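July 8, 2024

Went to see the Borwood building this morning. The landlord wants an answer on the lease by the end of the month and I still don't know what I think.

The big room would do for the sound stage. Telmo Salcedo clapped his hands in every corner and said the back wall would need treating, which I expected. The two smaller rooms could be edit suites if we put in a second door. Ceiling height is fine. Parking is not – six spaces, and the bakery uses most of them before noon.

Bindia came in with a quote for the mixing desk and the install. It's higher than the one from February, and training is now billed separately. I asked them to put the old terms back. No reply by the time I left.

Wurkadero would take the front offices as a sublet, 7 desks to start, and that would cover a fair part of the rent. They want the kitchen too. I said we'd share it.

Lunch at Paredes, soup and bread. Read through the lease again and marked two clauses to ask about, the one on night work and the one on signs.

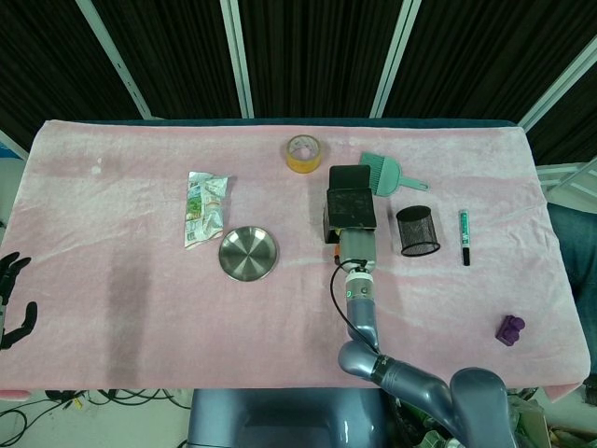 Tape, wrapper and steel plate on the pink cloth.

Back home by four. Wrote up the room sizes and sent them to the acoustics people. If we take the place, the move would have to fit between the radio drama and the fall bookings, and that leaves 50 days. Call the landlord tomorrow about the loading door.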